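Search this site Search Go

Week 4 handout: where things live (storage, stock and small stuff)

Hello again. I promised I'd write up Wednesday's session for those of you stuck on the Tromham train, so this is my version, with the bits I forgot to say put back in.

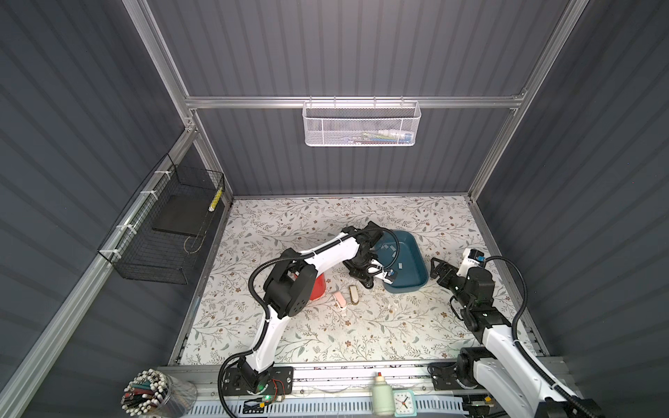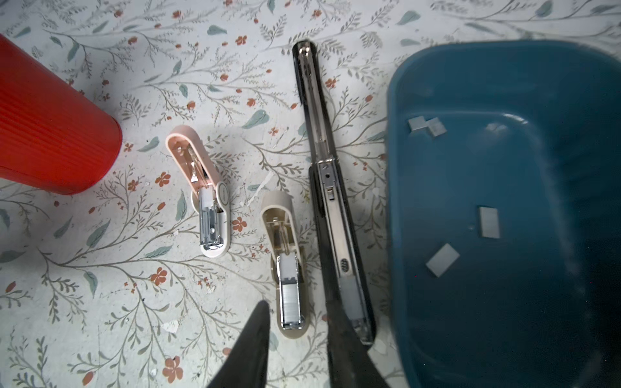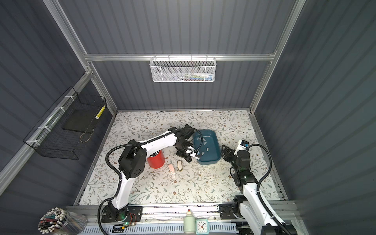 Fig. 4.1 Small things and where they get put: mesh basket on a back rail (first), staplers on a floral surface (second), teal-blue tray with small pale squares (third).

We started with the stationery cupboard at Vurngate, my favourite case because it's so ordinary. The office had 67 kinds of item on its list and 109 in the cupboard. Have a think about that gap before you read on! Most of you said theft or bad counting. Mostly it was people ordering something they couldn't find, in a slightly different size, and then putting it on a different shelf.

So, three terms to learn. A "home" is the one place an item goes back to. A "float" is anything out on a desk and in use. "Dead stock" is whatever hasn't moved for a year (I have a drawer of it myself, mainly treasury tags). Please use these words in your essays and don't swap in "clutter", which means something different to every marker.

Then Visser, the wholesaler. They had 257 bins, all labelled by product code, and new starters took ages to find anything. They changed the labels to plain names and left the bins where they were. I think that's the cheapest fix on the whole course, though a few of you argued the codes were fine and the training was poor. Fair point, and worth a paragraph if you choose question two.

We ran out of time for Betosix, so read the case before next week. Look at the reorder table especially and work out why 400 boxes turned up in November.

To do: pick one cupboard or drawer at home, list what's in it, and mark each thing home, float or dead. One side of A4 is plenty. Bring it along on paper, please, as the projector is still being awkward.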